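I made a small word puzzle game for the browser and it has been online for one week. It is called Lavura. Some people asked how it is made and why some puzzles feel unfair, so I write a thread. 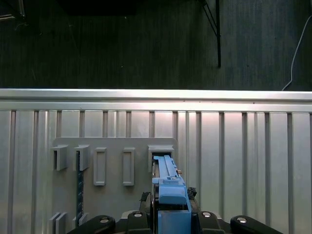 The rules first. You get a grid of letters, and you must cut it into words. Every letter belongs to exactly one word, and a word may turn corners but not cross itself. When all letters are used, you have finished.

There is no clock and there are no points. I tried a clock in the first version and I disliked my own game after two evenings.

I am not the inventor of this kind of puzzle. I saw something similar in a puzzle magazine as a child, in another language, and the magazine had no name for it. If you know an older source, please write to me, I would like to put it on the help page.

The game runs in the browser and there is nothing to install. You can play with a mouse, with a finger, or with the arrow keys and Enter. The keyboard took me the longest time of all three.

Now the word list, which is where most of the complaints come from.

I began with a very large free list. It had words in it that I have never met, and English speakers I asked had not met them either. A puzzle where the last word is a kind of medieval shovel is not a pleasure.

So I made a smaller list by hand for the answers. The large list is still there, but it is only used to accept what the player finds. The small list is what the generator may hide in the grid.

This means you can sometimes find a strange word that is valid, and the game takes it, and then you are stuck because the remaining letters make nothing. Many of you wrote to me that this is a bug. It is how the puzzle works, but I understand the anger.

From this week the game shows a small dot beside a word if it is valid but not in the small list. It does not tell you that the word is wrong. It is only a hint to be careful. You can switch the dot off in the settings.

About British and American spelling: both are accepted. The hidden words are always in British spelling, because this is the English I learned at school. COLOUR can be hidden, COLOR can not.

Next, the generator. It fills the grid with a path, cuts the path into pieces, and puts words on the pieces. Then a second program tries to solve the result like a player would.

If the solver finds more than one solution with the small list, the grid is thrown away. For the largest size it throws away nearly everything. I make these grids in advance at night and the website only picks one of them.

At the moment there are 1000 grids stored for the largest size and 700 for the middle one. The small size is made fresh in your browser each time, as it is quick enough.

The difficulty levels have names in place of numbers. The easy one is Kerketby, the middle one is Menzies and the hard one is Endum. They have no deep meaning. I wanted names that do not make anybody feel stupid for choosing the first.

Endum is really hard. I have finished 86 of them while testing and I gave up on more than I want to say here.

A question I got several times: why can I not see the solution when I give up? Now you can — press the question mark and hold it. I made it a long press because with a short one I opened it by accident on my phone, and was very cross with myself.

Another question: does the game save my place? Yes, in the browser itself. If you clear the browser data, the saved grid is lost. There are no accounts and I do not plan to make any.

You can share a grid by its code. The code is under the grid, six letters and a digit. Send it to a friend and they will get the same letters. For the small size it works too, because the code contains the starting number of the generator.

Known problems: on some older tablets the line you draw stays a little behind the finger. On very narrow screens the menu covers the lowest row until you close it. I work on the second one now, the first one I do not understand yet.

There is a high contrast mode, but a player told me that the grey of the finished words is still too light. She is right, and it will be darker in the next version. If other colours are difficult for you, please tell me which ones.

I was also asked for a version with German words. I would like this, but the long compound words make the grids strange: one word eats half of the space and the rest is short crumbs. Maybe in September I will have time to try with a special list.

The source code will be public when I have removed the worst parts. Some of the names of variables are in three languages, and one function is called "helper2b" and I am afraid to touch it.

If you find a grid with two solutions, please send me its code and both solutions. I have received one such report so far, for Menzies, and the grid is already removed.

Thank you for playing, and for the kind corrections to the English on my help page. I have changed "unsolved" and "insolvable" in all the places where I mixed them.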